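# About us

G'day, and thanks for stopping by! We're Hustton, a small outfit in Clemcombe that writes the rules for robots that share a room with people. That's a grand way of putting it (my mum still tells her friends I "do computers"), but most days it means standing at a table with a pair of robot arms, a clipboard and a long list of things we'd like to see done properly.
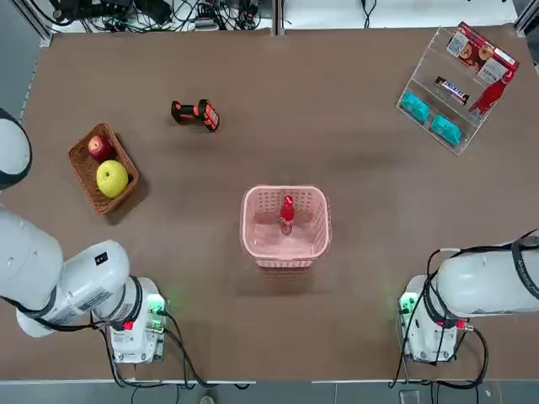
**Wanda Ridgeway**
*Founder and Practice Lead*

I started Hustton after years on factory floors, where the safety binder lived on a shelf and got opened when an auditor was due. I wanted guidance people would keep on the bench with coffee rings on it. So we write short, we write plain, and we try every rule on our own table before a client ever sees it.

Our main piece of work is the Ikunon Code, our house set of good practice for two-armed tabletop robots. It fits on 8 pages, down from a first draft so long that I'm still a bit embarrassed about it. Labs, training colleges and a few packing businesses use it now, and they ring up to argue with it, which I love! The August edition is mostly their arguments, tidied up.

## What we care about

Handovers get the most ink. A single arm picking up an apple is a fairly well-behaved thing, but bring two arms in towards the same object and you've got two lots of motion to plan for, plus whatever each one is holding. Our rule is that one arm is always named as the holder and the other as the mover, and it's written on the task sheet before anyone enables the motors.

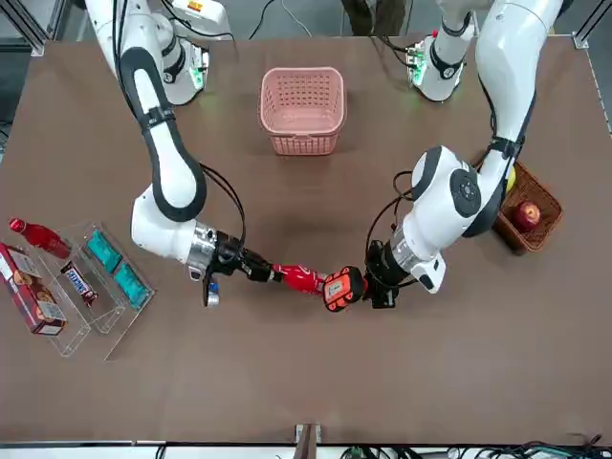 The holder stays put until the mover has backed off to its rest position. It sounds fussy, and new people do grumble (I grumbled too, and I wrote it), but after a week or so it's like putting your seatbelt on.

We're also keen on ordinary stuff. Groceries, baskets, hand tools, whatever you'd find in a kitchen or a shed. A rule written around perfect grey test blocks tends to come unstuck the first time somebody hands the robot a shiny bottle or a box of bikkies, so the code asks for a mixed set of everyday objects in every trial, and for the set to be written down so the next crew can use the same one.
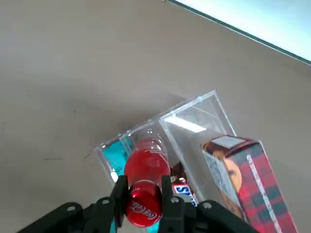
## How we work with you

We come out for 2 days. On the first I mostly watch and ask annoying questions:

- Who can reach the stop button, and from where?
- Where do people stand while the arms are live?
- Which cables move when the arms move, and who checked them last?
- What happens to the thing in the gripper if the power drops?

On the second day we go through the code together, cross out what doesn't apply to you and write in what does. You keep the marked-up copy.

Tools get their own page. Anything with a switch goes on the sheet by name, along with its state at the start of the run, and we ask for the grip point to be agreed beforehand so the fingers stay clear of the controls.

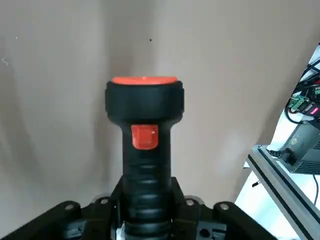 If it can't be gripped that way, it waits until someone has worked out a better hold and signed it off. Same goes for drills, and yes, people have opinions about drills. The battery comes out first unless the task needs it in. I won't budge on that one!

## A bit of history

We began in a rented room behind the Žukauskas building, with second-hand benches and a kettle that tripped the power. We've been going for 10 years now and we're still in Clemcombe, though the kettle has been retired. The code is free to read at our office, and printed copies go out with every visit.

If you'd like us to have a look at your setup, or you've found a rule of ours that drives you up the wall, give us a ring or pop in. Mornings are best, before the arms are running, and there's usually a spare chair next to my desk.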